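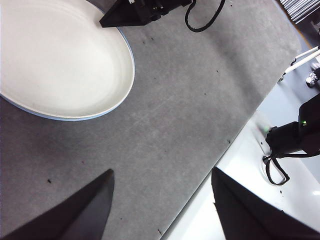 Remwood wrote back before I had my coat off: the crazing on the last batch is a cooling problem, they say, and we should stop blaming the glaze. Open the kiln later and it will go away.

Maybe. I have heard the cooling story three times now and each time from someone who sells the glaze. Writing down what I have before I get talked out of it.

Saturday, kiln log and test notes

Batch was the Zernier clear over the usual white body, bisque as always, glaze fire on the slow program. Lid stayed shut until the readout said under 100. I did not crack it early. I know I have done that in the past and I know everybody remembers it, but the log is right there on the clipboard and the times are in my handwriting.

Crazing showed on 3 pieces at unloading. By the next morning there were more, and you could hear them pinging on the shelf while I swept up. Delayed crazing like that does not look to me like a cold draft at the end of a firing. A draft cracks things while they are hot and then it's done. Pinging the next day says the glaze and the body don't fit, full stop. Happy to be shown otherwise, but I want to be shown, with tiles.

Things I checked:

Thickness. Scratched through the glaze on two broken bits. Thicker at the foot than I would like, fine on the walls. Crazing was on both, a bit wider spaced where it was thin. So thickness matters some and does not explain it.

Bisque. Same program as spring. Cones looked the same. I did not keep the spring cones, so this is memory, worth what memory is worth.

Body. The bags are marked the same but the clay feels shorter. Asked at Plollby, where we buy it, and they said no change. They said that the year the grog changed, too.

Water. Someone suggested the water. I don't see it.

The Parri additive is the other thing going around. It is supposed to bring the expansion down if you stir in a spoonful per bucket. Per bucket of what size? The sheet doesn't say. It has one photo of a nice bowl and no numbers for expansion at all. I will test it because we already paid for it, and it gets the same number of tiles as everything else.

Plan for the next firing:

24 tiles, same bag of clay, all cut at once and bisqued together.
A – Zernier clear as supplied.
B – same, plus silica, small step.
C – same, plus silica, bigger step.
D – same, plus Parri, weighed against 200 grams dry so the ratio means something.
Six of each. One dip, count of two, wipe the backs.

Half of each set stays in until the kiln is stone cold the day after, which should make Remwood happy. The other half comes out at the normal time. If the late ones craze the same as the early ones, that is the end of the cooling story as far as I'm concerned. If they don't, I'll write that here too and eat it.

After that, freezer and boiling water, over and over, ink rubbed in each time. Please don't put the tiles away when they look finished. A tile that is clean on the first day has told us very little.

Still to do: weigh out B and C, find the good sieve, label the backs with oxide this time (pencil burned off again). Ask Plollby for the batch sheet in writing.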